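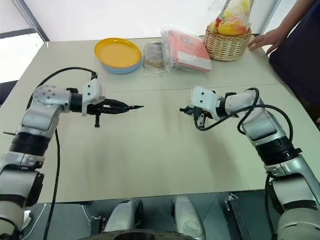 Zainab Mohammed told me in April that the middle of my novel read like a woman carrying groceries up four flights of stairs and stopping on every landing to look in the bags. I wrote it on a card and put it over the desk, and it has shaped nearly everything I have to report to you for this half of the grant.

So, dear friends at the Amadi Fund, my second progress report on "Wavholm," the novel you are so kindly helping me finish. I know the form asks for two pages and I know I went over last time, so I will try to behave.

Where the draft stands

I have 300 pages in a state I would let another person read. When I last wrote to you I had more pages than that, and I was rather proud of the pile, but a good many of them were those landings with the grocery bags. The old chapters 9 through 12 are gone. In their place is a single long chapter set over one night at the ferry office in Grokport, with Ilse and her brother waiting for a boat that has been delayed by weather, and having at last the argument about their mother's house that I had been putting off since the first draft (I had been saving it for near the end, where I thought it would land harder). Moving it forward scared me. It left me with a hole in the last third, and I spent a couple of weeks walking the dog and being poor company at dinner. But once they had said those terrible things to each other, they had to go on living in the same small town afterward, and that gave me more to write about than the secret ever had!

The book now has 14 chapters planned. Eleven are drafted, and chapters 1 to 6 have been through a proper second pass, read aloud at the kitchen table with a pencil. Chapter 7 is the trouble spot. It is told by the harbor pilot, and his voice keeps sliding into mine. I have tried it in first person and in third, and at present it is in letters, which I like on some mornings.

Changes from the plan I sent you

There are 2, and I would like your blessing on both of them.

The first is the point of view. My application promised three narrators and I am now down to a pair, Ilse and the pilot. The schoolteacher's sections were pleasant enough, but she was always explaining things that the reader had already guessed. She is still in the book, and I think she is funnier seen from across the street.

The second is the title of part two, and I realize this is a small thing to bother a funder about. I had called it "Low Water." It is now called "Gandutness," the word Ilse's grandmother made up for the feeling of having packed for a trip and not wanting to leave. Several readers have asked me whether it is a real word, and I have decided to take that as a compliment.

How the money has been used

Most of it has gone where I said it would, to unpaid leave from the library, two mornings a week. I work from six until a little before noon on those days, and the difference it makes to have a whole morning is hard to put into words, even for somebody who is supposed to be good at that. A smaller part paid for Zainab's full read of the manuscript, which came back with 134 margin notes. I have answered all but a handful. The ones left over are mostly about the dog in chapter 3, who disappears for a long while and then turns up asleep under a table as though nothing had happened. I will either find him something to do or let him go.

I have not yet spent the travel portion. I had hoped to take the night ferry myself, to get the sounds and the bad coffee right, but the family calendar got in the way. I would like to carry that amount into the next period if you allow it.

What comes next

The last three chapters, first of all. I have a clear picture of the final one and a foggy picture of the two before it, so I am writing the final one now, while it is warm, and will work my way back toward the fog. After that comes a second pass on 7 through 11, and then another reader, someone who has not heard me talk about this book over supper.

I have attached the new Grokport chapter in case anyone on your side would enjoy it. Please don't feel you must. If you do read it, I would dearly like to know whether you believed the brother when he says he never opened the letter.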